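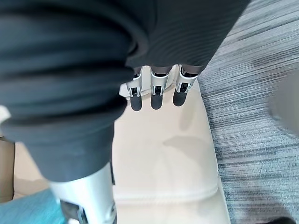 Ticket: Spare fingertip pads and sleeve fabric for the soft furnishings station

Queue: Equipment Planning, Nindport site
Project: Illudden
Supplier: Shehata
Status: Open — awaiting purchase approval
Priority: Normal
Opened: 2024-08-09

Summary of request

The Illudden team requests approval to purchase replacement fingertip pads and one spare outer cover for the robot hand in use at the soft furnishings station. The team also asks that both items be moved from the incidental spending line to the planned equipment line before the December budget review.

The current budget was prepared when the station handled only rigid household objects. Work with fabric and upholstered pieces was added later, and no allowance for consumable parts was made at that time. The pads and the cover have therefore been charged to general supplies, which does not permit orders above the site limit without a separate approval.

Equipment concerned

The parts under discussion are the black rubbery pads at the tips of the fingers. The silver-white shells around the knuckles are not part of this request and remain covered by the original purchase agreement with Shehata. The linkages inside the finger joints are likewise excluded. Any fault in those parts should be reported on a separate ticket under the warranty heading.

The station currently includes the cream padded seat, assorted dark cloth, and the carpeted floor area. No change to the furniture is requested.

Log

Entry 1, Illudden team
We report that the hand loses its hold on thick gray fabric when several folds are gathered together. The fault occurs most often when the fingers approach from above and the cloth is resting on the padded seat. On a bare tabletop the same cloth is lifted without difficulty. Please advise whether new pads are needed or whether the grip settings should be changed first.

Entry 2, Equipment Planning
Please confirm the following before a quotation is requested: the date the present pads were fitted, the grip setting in use, and whether the pads have been cleaned according to the Shehata care sheet. Fabric lint on the pads is a known cause of poor grip and does not justify a purchase.

Entry 3, Illudden team
The pads were cleaned and the test repeated at the standard setting and at the next higher setting. Cleaning improved the result for thin cloth only. Raising the setting allowed the thick cloth to be lifted but left visible marks on the padded seat when the fingertips reached it. We have returned to the standard setting. The fitting date is not recorded in the station book. The pads came with the hand and have not been replaced.

Entry 4, Equipment Planning
Noted. A missing fitting date will delay any claim against the supplier. All future pad changes are to be entered in the station book on the day they are made. A quotation has been requested from Shehata, and a second from Fondale for comparison.

Entry 5, Equipment Planning
Quotations received.

Shehata: pad set, $783. Spare outer cover, $175. Delivery included.
Fondale: pad set, $974. Outer cover not offered. Delivery charged separately.

The Fondale pads are described by the seller as longer lasting, but no service interval is given in writing. Fitting them may also affect the remaining warranty on the fingers. We have asked Shehata to state its position on parts from other sellers and have not yet received a reply.

Entry 6, Illudden team
We prefer the Shehata set. The softer compound is better suited to upholstered surfaces, and the cover is needed in any case for work in which loose cloth may fall over the hand and arm. We ask that the two items be placed on one order.

Entry 7, Equipment Planning
A combined order with Shehata comes to $958 and exceeds the site limit for general supplies. It cannot be divided into two orders to avoid that limit. The request has been forwarded for approval as planned equipment. The Shehata quotation is valid for 90 days.

Interim instructions to the station

1. Continue fabric work at the standard grip setting.
2. Clean the pads at the start of each session and note this in the station book.
3. Place thick cloth on the tabletop for lifting tests. The padded seat may be used for approach and positioning work — provided the fingertips do not press into the surface.
4. Stop the session if the outer cover or any loose cloth is drawn into a finger joint, and add an entry to this ticket.

Items for the December review

A yearly line for fingertip pads, with the quantity to be based on station book entries from now until the review.
A decision on whether one spare cover per hand should be held in stock at Nindport.
A written statement from Shehata on parts from other sellers.

Next action

Equipment Planning to record the approval decision on this ticket and, if the request is granted, issue the order to Shehata. The ticket will remain open until the new pads have been fitted and the tests in Entry 3 have been repeated.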